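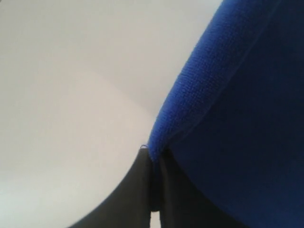
Teleop diary, week three (thread)
Sep 16, 2024

1/ Wrist cam view from this morning. Blue padded fabric, two dark fingers, and the pointy end of it sitting right in the notch between them. If you've never driven a robot arm by remote, this is pretty much what your whole day looks like. Extreme close-ups of cloth!

2/ For anyone new: I'm on the Tarigan project at Cikero. I drive the arm, the arm does the task, and everything gets recorded so a policy can learn from it later. We're on soft goods right now. Pick it up by the end, lift, move it over, set it down flat. Sounds like nothing. I was so cocky on day one.

3/ The goal for this task is 1000 good demos. We're at 259. I had us a lot further along in my head (I'd been counting the August ones, and most of those got tossed when we changed the starting pose).

4/ What makes a demo "good" is a bigger argument than you'd think. My rule right now: one approach, one close, no regrasping, no hovering for five seconds while I make up my mind. If I hesitate, the policy learns to hesitate. I watched it do my exact little wobble before a grasp last week and wanted to crawl under the desk.

5/ Back to the fabric. The edge shows up a nice bright blue with all those tiny bumps in the weave, and then the body of it goes navy and just gets darker and darker toward the corner. So I steer by the edge. The dark part gives me almost nothing, especially where it runs into the right finger. Blue-black on black, good luck.

6/ Also there's one tiny loop of thread sticking out at the tip and I've started using it as my aiming point. I know, I know. The day it gets trimmed I'm going to be lost. Probably a bad habit to hand down to a robot too.

7/ Someone asked if we do it by hand as well. Yes! Kinesthetic teaching, where you grab the arm and walk it through the motion yourself. I love it for getting the path right because you can feel when the wrist is twisted weird. But your own arms end up all over the other cameras, so for the recorded set we stick with remote.

8/ What I do most mornings now is walk it through by hand a few times with recording off, then sit down at the controller while my muscles still remember it. My first ten demos are so much smoother that way.

9/ The controller is a Varnach, the one with the squeeze trigger. Half squeeze is half closed, which took me forever to trust. No force feedback on ours, so when I close on something padded I'm going entirely by how the cloth moves. You get a feel for it. Mostly.

10/ Tip that helped me a ton: come in slow for the last inch, then close at one steady speed. I used to snap it shut and the fabric would squirt out the front like a wet bar of soap.

11/ Other tip — take breaks. I do blocks of 20 minutes and then go stare out a window. My demos get sloppy before I notice I'm tired, and I've got the reject pile to prove it.

12/ Someone in the replies wants to know how many until it "just works." No idea, sorry! The last task (stacking cups) took us 1523 and it still fumbled if you moved the table. Zoltance, our labeling tool, has a nice page that plots success against demo count and I refresh it way too much.

13/ Plan for this week is another 100, half of them starting with the fabric turned around so the tip isn't always in the same spot. That should also break me of the thread thing.

14/ If you do teleop on cloth, what do you look at right before you close? Edge, tip, fingertips? I keep switching and I'd love to hear what other people do. Okay, back to the chair.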